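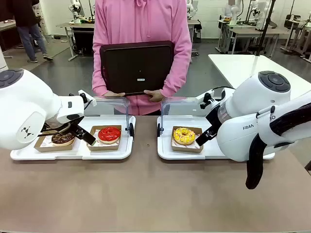
Donut boxing station with two arms, trays from Justora

palacios_line
18/08/2020
Hello all. I must prepare the budget for a second station like this one, to be ordered in December. The arms are already decided. My question is the grippers: 2 spare sets now, or wait? One set is quoted at 1,795.

markville77
Wait. We bought spares in the first year at Markville and they are still in the box. Put the money in trays and liners.

widham_ops
I don't agree with it. Our delivery took 4 weeks and the station stood still all this time. One spare set, minimum.

palacios_line
Thank you both. The trays are 269 for a case, so this is not the big cost. Does somebody know if the fingers are sold separately?

widham_ops
Yes, ask for the fingers alone. Our seller did not put them on the list but he had them.

markville77
Fingers alone, okay, I can accept that. A complete set I would still not buy.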